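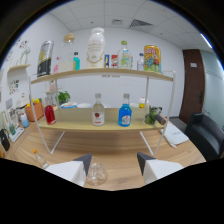
Home | Guides | Shelving | Spares | Contact

Section 5: Loading the Damimau two-tier shelf

By now the frame should be standing up by itself. If it is leaning on the wall for moral support, go back to Section 4.

1. Set the shelf on a flat table, at least 11 cm from the edge. Cats regard anything less as an invitation.

2. Press down on each corner of the lower board. A click is good. A crack is covered in Section 6, Spares.

3. Load the lower board first. Bowls go to the back, bottles in front, and a small potted plant at one end if you must.

4. Fill the upper board from the middle outwards, starting with the tallest bottle. Small cartons can then fill the gaps beside it.

5. Stand tall bags and cans at the two ends, where they act as rather poor bookends.

Note: Turn labels to the front. Teodoro Macapagal, who wrote the first edition of this guide, once salted a custard and asks us to keep this line in.

CAUTION: Do not lift the shelf while loaded. Glass jars with cork lids travel well – just not in the direction you want.

CAUTION: Water plants elsewhere. The boards will take around 28 splashes before they begin to sulk.

Wipe with a dry cloth. Replacement feet can be ordered from Prorngate, Drondelthorpe.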